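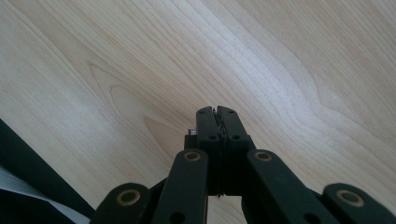
Kolasine 목재 가공 공장 방문 기록

방문일은 6월 30일 일요일, 연 1회 열리는 공장 공개일이었다. 등록은 정문 옆 사무동에서 했고 안전화와 귀마개를 지급받았다. 견학 동선은 원판 창고, 접착 라인, 연마실, 검사실 순서였다. 안내는 생산기술 담당 Mwanaisha Lema가 맡았다. 설명은 영어로 진행되었으며 이하 용어는 필자가 옮긴 것이다.

1. 원판 창고

무늬목은 원목 한 본에서 나온 순서대로 묶여 들어온다. 묶음의 순서가 흐트러지면 이웃한 장끼리 무늬를 맞출 수 없으므로 묶음마다 일련번호를 적고 해체는 재단 직전에만 한다. 창고의 상대습도는 벽면 계기로 관리하고 있었으나 기록지는 열람하지 못했다. 출입문은 이중문이며 지게차가 지나갈 때 양쪽이 동시에 열리지 않도록 연동되어 있다.

밝은 수종은 별도 구역에 둔다. 메이플이나 자작 계열은 햇빛에 의한 황변이 눈에 잘 띄어 창을 가린 구역에 적재한다. 덮개판을 씌우지 않은 묶음은 맨 위 장을 폐기하는 것이 원칙이라고 한다.

2. 무늬와 절삭 방향

판목으로 켜면 나이테가 비스듬히 잘리면서 길쭉한 아치가 겹겹이 들어선 무늬가 나온다. 현장에서는 이를 성당형이라 부른다. 곧은결은 무늬가 평행선에 가깝고 치수 변화가 적지만 같은 원목에서 얻는 폭이 좁다. 한 장 안에서도 아치의 중심에서 멀어지면 결이 넓고 완만한 물결 모양으로 바뀌는 경우가 많다. 책상 상판처럼 넓은 면에서는 아치의 중심을 어디에 둘 것인지가 재단 도면에 표시된다.

Lema 씨에 따르면 주문처의 요구는 크게 갈린다. 가구 업체 Skovora는 아치가 상판 중앙에 오도록 지정하고, 문짝을 만드는 Imeck은 좌우 대칭만 요구한다. 두 주문을 같은 묶음에서 재단하는 일은 없다.

3. 접착 라인

심재에 접착제를 도포하고 무늬목을 얹어 열압한다. 프레스는 Peeters 제품 2대이며 한 대는 점검 중이어서 가동 상태를 볼 수 없었다. 가동 중인 쪽은 한 번에 5장을 투입했다. 압력과 온도 설정값은 공개하지 않았다. 가압이 끝난 판은 곧바로 쌓지 않고 선반에 세워 식힌다. 겹쳐 쌓으면 안쪽 판의 수분이 빠지지 않아 휨이 생긴다는 설명이었다.

투입 전 무늬목의 이음부는 종이테이프로 고정한다. 테이프는 연마 단계에서 갈아낸다. 참관자 한 명이 테이프 자국이 도장 후에 드러나는 일이 있는지 물었고, 접착제 잔류분이 있으면 착색 얼룩이 된다는 답이 있었다. 투명 무광 도장에서는 덜 보이지만 불량 판정 기준은 동일하다.

4. 연마실

소음은 귀마개 착용 상태에서도 대화가 어려운 수준이었다. 순서는 평탄 연마 후 마감 연마이며 무늬목이 얇아 연마량의 여유가 작다. 모서리의 과연마가 가장 흔한 불량이고 4월에 벨트 교체 주기를 앞당긴 뒤 재작업이 줄었다고 한다. 감소폭은 자료로 확인하지 못했다. 집진 배관은 기계별로 차단판이 있어 정지한 설비 쪽은 막아 둔다.

5. 표면 검사

검사는 육안이 기본이다. 판을 수평으로 놓고 비스듬히 들어오는 빛에 비추어 본다. 무광 마감이라도 낮은 각도에서 보면 반사광이 넓게 퍼지고, 그 부분에서는 나뭇결의 대비가 떨어진다. 반대로 눌림이나 긁힘은 반사광의 경계에서 잘 드러난다. 검사원은 판을 돌려 두 방향에서 확인한 뒤 등급을 매긴다.

색 판정에서는 조명이 문제가 된다. 푸른 기가 도는 빛이 닿은 면은 실제보다 희게 보이고, 같은 판의 반대쪽은 상대적으로 노랗게 보인다. 이 때문에 색 등급은 별도의 조명 부스에서만 정하며 작업대에서 본 색은 기록하지 않는다. 부스 안에는 기준판이 비치되어 있고 기준판도 정기적으로 교체한다.

하루 검사량은 200장 안팎이다. 방문 당일은 공개일이라 시연용 판만 올렸다. 등급은 A, B, 재작업의 3단계이고, 아치 무늬의 중심이 도면에서 벗어난 판은 표면에 흠이 없어도 B로 내려간다.

6. 기타

견본실에서는 오일, 왁스, 수성 무광 도장을 한 판씩 비교할 수 있었다. 크림색에 가까운 밝은 베이지를 유지하려면 수성 도장이 유리하고 오일은 결의 갈색 선이 진해진다. 견본 조각은 1인당 하나씩 가져갈 수 있다.

주차장은 88면이며 오전 중에 만차가 되었다. 구내식당은 운영하지 않았다. 도장 라인은 공개 범위에서 제외되었고 다음 공개일의 포함 여부는 정해지지 않았다고 한다. 접착제 방출량 시험 성적서는 담당자에게 메일로 요청해 둔 상태이다.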